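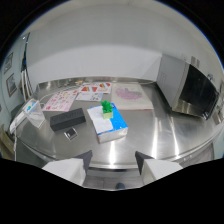
**Stundent finger kit for the Jallidholm hand gripper -- review after one winter of use**

I bought this kit in February for our two Jallidholm hand grippers, which we use for recording table tasks here in Platdale. It is a service kit. You receive new fingers, new tips, the small screws, two springs, and a printed sheet for setting the closing gap. The price was 104 dollars from Ginting, shipping included. I paid for it from our own budget and I have no relation to the seller.

I write this review mostly for people who have the same gripper and are deciding between this kit and printing the parts themselves. I have done both.

**Why I needed it**

The original fingers on our older gripper became loose at the base. When I squeezed the trigger, the left one arrived a little before the right one, and thin things like cards and paper were pushed to the side before they were held. I tightened the base screws several times. It helped for one afternoon, and then the play came back. The tips were also polished by use. On a rough table I would maybe live with it, but we work much on stainless steel, and a smooth tip on a smooth table is not a good combination.

**What is in the box**

- 2 pairs of finger blocks, white
- 4 pairs of soft tips, dark gray
- 26 screws in two lengths, all in the same bag
- 2 return springs
- one hex key
- one sheet with the gap template

The mixed screws are my first complaint. The difference between the long and the short one is very small, and if you put a long screw into a tip it presses against the inner wall and the tip sits crooked. I did exactly this with my first tip. Please separate them on a white paper before you start. It would cost the maker nothing to use two bags.

**Fitting**

The instructions say 20 minutes for one gripper. My first one took more than one hour, with the crooked tip included. The second gripper I finished in the promised time.

The order that worked for me:

1. Disconnect the battery and take off the camera bracket. The manual says the bracket can stay on. It can, but then you reach the rear screw only at an angle, and the head of the screw gets damaged easily.
2. Remove the old tips first and the old blocks after. With the tips still on, the blocks turn in your hand.
3. Clean the rail with a dry brush. In ours there was a surprising quantity of paper dust.
4. Replace the spring now, even if the old one looks good. To do it later you must open everything again.
5. Put in both blocks, with screws only finger tight.
6. Close the gripper on the template sheet, folded once, and then tighten left and right in turns, a little each time.
7. Put the tips on last.

Step 6 is the important one. If you tighten one side fully and then the other, the second block pulls the first one out of line, and you get the same problem you wanted to repair. The instruction sheet has this only as a small drawing without words. I understood it on the second reading.

**Quality of the parts**

The blocks are good. The edges are clean, the holes are in the correct place, and there is no play on the rail. My own printed blocks always needed some filing, and two of them split along the screw hole. For this reason alone I would not go back to printing.

The tips I like less. The material is grippy and it holds plastic, cardboard and glazed things well. It also collects lint. We wipe the tips with a damp cloth in the morning and again after lunch, and without this the grip becomes visibly worse by the end of the day. The corner of the tip, where it comes to its thinnest, wears first. After eight weeks of daily use I changed the first pair. The box promises "long life," which is a phrase without a number, so I cannot say that they lied.

The hex key is too soft. Use your own.

**Checking the result**

After fitting I do three small tests, and I repeat them every time a tip is changed. First I pick up one sheet of paper lying flat on the steel table. Then a thin card, also flat. Then something light and round, which shows immediately if one finger arrives early, for the object rolls away to the slow side. With the old fingers we failed the card most of the time. With the kit we pass it, if the tips are clean.

One more point about setup, and it is not the fault of the kit. The new blocks are slightly longer than the originals. If your software uses a stored value for the finger length, you must measure again. My colleague Mawar Pangaribuan found this when her recordings had the fingertips going a bit *into* the table in the viewer. She had searched for the mistake in the camera calibration for half of a day. We now write the finger version with a marker inside the handle cover -- a primitive method, but one can read it without a computer.

I would also say to repeat the camera calibration if you took the bracket off, as I recommend in step 1. So my advice costs you some extra time. I still prefer it to a damaged screw.

**Support**

I wrote to Ginting about the crooked tip, before I understood it was my screw. They answered the next day, politely, with a photo of the two screws side by side, and they sent one more pair of tips although I didn't ask. I also asked if the tips can be ordered separately. At this moment they cannot, and this is my largest complaint. When our tips are finished I will have to buy the full kit again and put good blocks into a drawer.

**Good**

- Accurate blocks, no filing
- Spring is included and is a little stiffer than the original, so the gripper opens faster
- Enough screws that you can lose a few

**Not so good**

- Both screw lengths in one bag
- Tips collect lint, and the thin corner wears early
- No separate tips to buy
- The longer blocks are not mentioned anywhere in the papers

My score is 8 out of 10. If they begin to sell the tips alone, I will change it to 9.

*Small update:* the second gripper now makes a light click when it opens fully. It comes from the new spring touching the end of its seat. I put a very small amount of dry lubricant there and the click is weaker, but I still hear it. The grip is the same as before. I have asked Ginting if this is normal and I wait for the answer.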